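Choosing a hand-held gripper: notes from February

Over the past month our group at Trusedthorpe has compared two hand-held grippers for recording short cleaning tasks at a table. The purpose of this post is to set out how the comparison was carried out and what we have decided so far.

The first gripper, which we call the Skakel, is the lighter of the two. The second, the Girard, weighs 465 grams and has a stiffer linkage. Both were used by the same two operators, Harpreet Arsenault and Manon Ouellet, and both sent their recordings to the same controller. We kept 284 recordings from the Skakel and 51 fewer from the Girard.

The operators found the Skakel less tiring after an hour. The Girard closed more evenly on thin material such as tissue, but its cable had to be laid again whenever the operator changed sides. Manon also reported that the wider opening of the Girard made it harder to judge where the tips would meet.

We gave particular attention to wiping, as it brings a soft item up against a hard, uneven surface. The wrist camera must keep the contact area in view, and the overhead camera must show both hands.

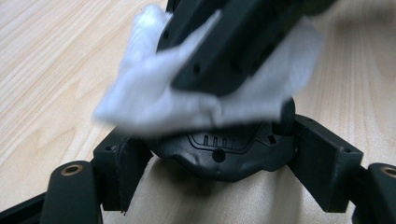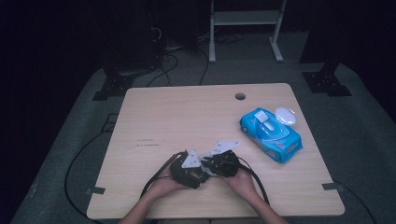

Camera settings

The wrist camera was left on automatic exposure for the first half of the work. White tissue against dark plastic proved difficult for it, and the setting was fixed by hand from then on. Florence MacDonald has asked that the fixed value be used for all further recordings. The overhead camera will remain as it is until the new mount arrives in March.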